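Group project report, web publishing module. Draft 2, 9/29/19
Ziad Mahasneh, Parveen Usmani, Flynn Bolger

## What we were asked to do

Pick a site builder, make a small working site for a client, write up what went wrong. Our client was Vikdale, a bathroom and tile shop with no site at all, only a phone number and a listing somebody else had typed in with the wrong hours. Contact there was Malcolm Furnival, who wanted "a few pages and a form, no fuss".

We tried two builders. Prando first, Droronier second. Ended up on Droronier. Reasons below.

## Prando

Quick to start. Parveen had a home page up in 20 minutes, menu and all. The templates look good as long as you leave them alone. Once we changed the header height the menu dropped behind the banner on phones and we could not get it back without deleting the block and starting over. Did this twice.

Export was the real problem. Free plan lets you publish on their address but you can't download the files. Malcolm already has hosting paid through his cousin so that killed it. Also the contact form puts a Prando logo under the send button.

## Droronier

Slower, uglier menus, but it gives you a zip of plain HTML and CSS at the end. Flynn read through the CSS and said it was mostly fine, lots of repeated rules. One style sheet came to 3311 lines for a site with 9 pages. We cut what we could find.

Blocks snap to a grid. You can set different spacing for phone, tablet and desktop, which Prando hides behind the paid plan.

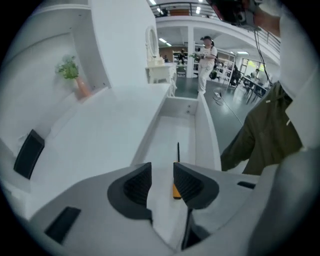
Image handling took more of our time than anything else in the project. Droronier makes a small copy of each photo for phones, but it crops from the middle and you can't tell it where to look. On a wide white counter with a sink in it, the phone crop could easily keep plain white and lose the shelf niche with the green plant in the salmon-pink vase, and that bit of color is what you'd want on a page selling bathrooms. We turned off the auto crop in the end and saved two sizes of every picture by hand. Boring but it worked. White pictures on a white page also need a thin gray border or teh edges vanish, so we added one to the gallery block.

## Testing

Tested on two phones, one old tablet, and the lab machines. Problems found:

- form sent blank messages if you hit enter in the name box (fixed)
- opening hours wrapped badly on the small phone (fixed)
- gallery slow on the tablet, still is
- map block asks for a key we don't have, replaced with a plain adress and link

We had 13 people from the other section try to find the opening hours and send a message. Everyone found the hours. Two gave up on the form before we fixed the enter thing.

## Who did what

Ziad: page text, client emails, this report. Parveen: layout in both builders, gallery. Flynn: CSS cleanup, form, upload.

Tamer Tarawneh from the Hourani group lent us their test checklist, thanks to him.

## Still to do

Page titles are all "Home" right now, need changing before hand in. Alt text missing on half the gallery. Malcolm wants a price list page but hasn't sent prices. If they come by the start of October we'll add it, otherwise the link comes out of the menu.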